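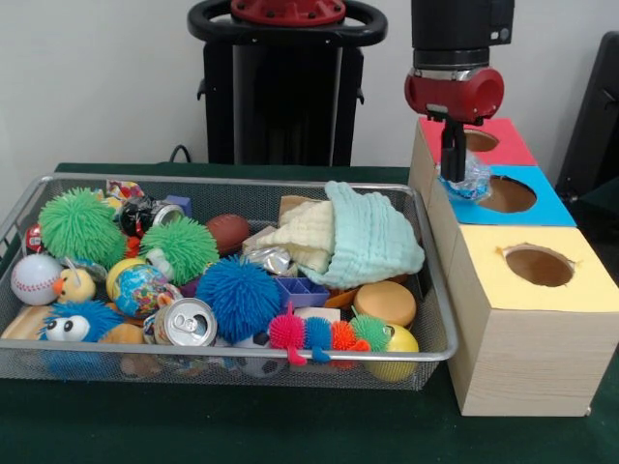
Plastic wrapper held over the box with the blue top, sorting bench, Cuminville.

To: equipment list
Date: 20 Jun 2026
Subject: Re: Sorting bench — what do we put in for next year?

The group at Dendon wrote:

> We have to hand in our equipment request before the end of the month and
> I would like to know what others are planning for. We have one arm and
> one gripper, bought together. The quote from Goditel for a second arm
> would take nearly everything we have. Is it better to go for the arm,
> or to keep the one we've got and spend the money on spares, tables and
> things to pick up? Also, what do you set aside for objects? We put
> nothing down for them last time and paid for it out of travel.

We went through the same thing in April, so I'll set out what we decided and you can take what is useful.

We did not ask for a second arm. Ours stands idle for a good part of most weeks, and the hold-up is nearly always somebody resetting the bench or waiting for a part. A second arm would have given us two benches waiting for parts. If yours is booked solid then the sum comes out differently, so look at your booking sheet before you do anything else.

What we asked for instead:

Spare gripper fingers, 3 sets. Order them with the same lead time in mind as the gripper itself. Ours took longer to arrive than the arm did.

One spare gripper, complete. The quote from Aguirre came to 1611 with delivery and I have put that figure in as it stands. Check whether yours includes the cable — the first version of ours didn't, and we had to ask for it again.

A line of 800 for objects and containers. This is the one people leave out. Soft toys, balls, cans, wrappers, cloths and foil all count, and so do the boxes and trays. Cans and wrappers cost next to nothing but they need replacing often. Rubber balls with spikes last well. Cloths should be bought in one go, in the same make, or you will end up with different weights and no record of which was used when.

Tables. We had been making do, and it was a mistake. Get two of the same height and the same covering, and ask for them on a separate line so that they can't be trimmed out of the robot money.

For the sorting job itself you need very little. Cardboard boxes with a round hole in the top do perfectly well as targets, in colours you can tell apart at a glance. I would not pay for anything made to order until you are sure what size of hole you want. We changed our minds twice.
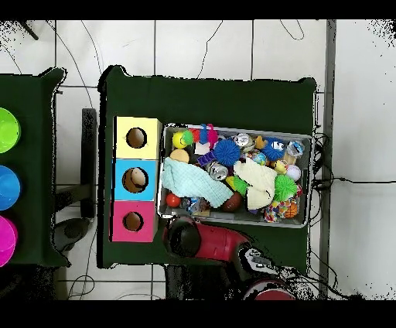 Dendon wrote back off-list to ask whether the 800 was for the whole year or for each bench, and said their finance office would want it broken down by item. It is for the whole year and one bench. We gave a breakdown with three headings (soft, hard, throwaway) and it went through without questions.

I've left out service cover on purpose. We are still arguing with Goditel over what counts as wear, and I'll post again when there is an answer. If anyone has a cover agreement they are content with, I'd be glad to know what it leaves out — the price matters less to us at this stage.

The spreadsheet is in the shared folder under Cuminville. Copy it, please, and don't edit ours.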